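December 10, 2020
By the Handling Group, Itbridge

Five-finger hands on the bottle bench: first notes

Readers of the March issue will remember that the two-arm rig at Itbridge was left with parallel jaws on both wrists while we waited for a decision on hands. The decision was to test before buying. We now have the Sovow five-finger hand on loan as a left and right pair, and we have run it against the Hellwig parallel gripper we already own. The object set was detergent bottles, chosen by our colleagues at the Plovholm site, who want to know whether one type of hand can cope with their mixed household goods line.

Bottles are an awkward choice for a first trial and a useful one. The body is smooth, the wall gives under pressure, the section is not round, and the load moves when the bottle is tilted. A jaw gripper closes on two faces and relies on friction. If the force is set low, the bottle swings about the contact line as it leaves the board. If it is set high, the wall dents and the contact patch changes shape part of the way through the lift. We have met both faults with the Hellwig on other containers and expected to meet them again.

The test itself is plain. A bottle is picked from the board, lifted clear, tilted, held, and set down again. Tilting matters more to Plovholm than lifting, as their labels are read by a fixed scanner and the bottle has to be presented to it at an angle. Each gripper did 200 cycles under the same arm program, with only the tool offset and the closing command altered. A further 363 cycles were run on the Sovow hand alone, under teleoperation, to collect grasps that we would not have thought to script.

Camera placement was the second item under test. The head camera gives a good view of the board but loses the fingertips as soon as the hand turns over. A wrist camera sees the approach and then very little once the fingers close. We have kept both streams, recorded against one clock, and will compare results with each one left out in turn. 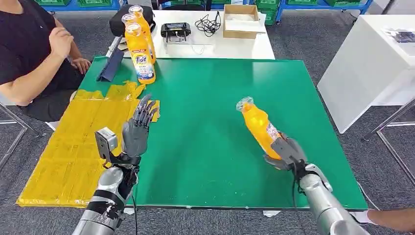
On grip quality, the five-finger hand was the better of the two when holding the bottle low on the body. The fingers wrap the section and the thumb takes the side load, so the tilt can be made at normal arm speed. The Hellwig needed the tilt slowed down before it stopped slipping, and even then the angle of the bottle in the jaws was not the angle we had asked for. The error was small on a full bottle and worse on a part-filled one.

On repeatability the order is reversed. The Hellwig closes to the same width each time and reports that width correctly. The Sovow fingers are tendon driven, and the position reported at the motor drifts from the true position at the joint as the hand warms up. After 10 minutes of steady use the closing command had to be trimmed, and we had to do it again later in the same run. The supplier's controller has a homing routine which clears the error, but it requires an open hand and a pause in the cycle. For a research bench this is a nuisance. For Plovholm it would need to be planned into the line.

Controller timing was checked separately. The two Sovow hands share one serial bus, and with both of them reporting joint positions at full rate we saw commands held back on the right hand. Moving each hand to its own port removed the delay. Anyone fitting a pair should do this from the start — the manual shows the shared arrangement as standard and does not mention the limit.

Cabling remains the weakest part of the installation. The parallel gripper has a single lead which runs back along the forearm. The hand and its camera have several, and these leave the wrist in a loop that must be long enough for full rotation. A loop of that length can touch the board when the arm works low. We have shortened it as far as the wrist travel permits and put a soft limit on the roll axis. A proper guide is being drawn up — until it is fitted, operators should keep to the reduced roll range given on the bench sheet.

The grip force figures are being left out of this note. The pads on the Hellwig were part worn when the trial started, and the comparison would flatter the Sovow. The jaw runs will be repeated with new pads before any figures go to Plovholm.

Work still open is as follows. The thumb position is fixed at present and should be allowed to vary with bottle width. Grasps by the neck have not been tried with either tool. The mixed arrangement, with a Sovow hand on one wrist and the Hellwig on the other, has been mounted once for a fit check and clears the board at all heights used in the program. It will be run next on the same bottles, with the jaws doing the set-down and the hand doing the tilt. Bench time for other groups is unaffected, apart from tool changes, which should be entered in the log with the offset file used.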